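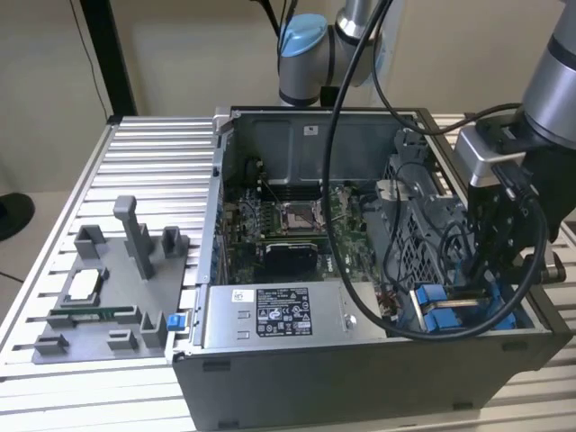
The Nulex student team's disassembly cell, with the parts fixture beside the open tower.

25 November 2022. The Nulex robotics club has entered its PC disassembly cell in the Brouwer student automation contest. Ludmila Hrnčiar leads the team of 2 programmers and 2 mechanical designers.

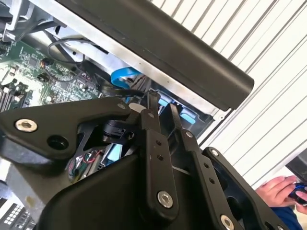
Scoring covers drive, memory and CPU handling, with 67 points needed to advance.
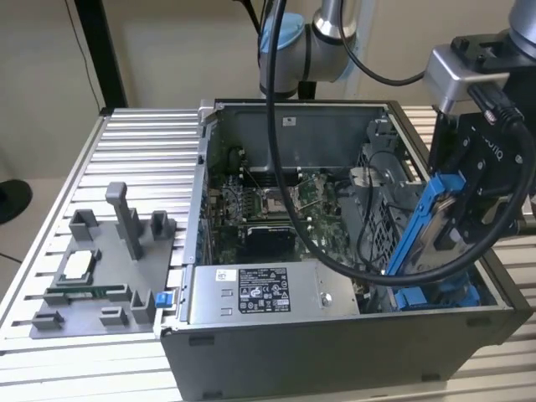

Who writes the control code?
Kai-wen Ho and Sze-wing Liao, both students. 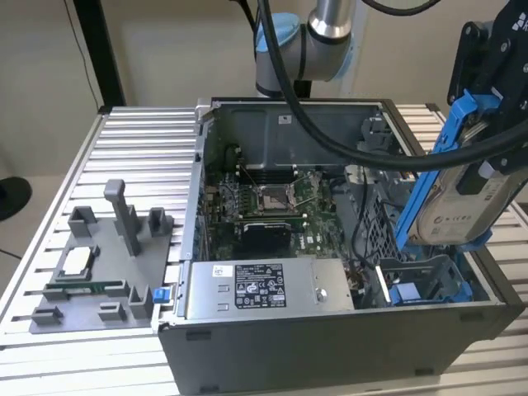

Code and fixture drawings are due at judging.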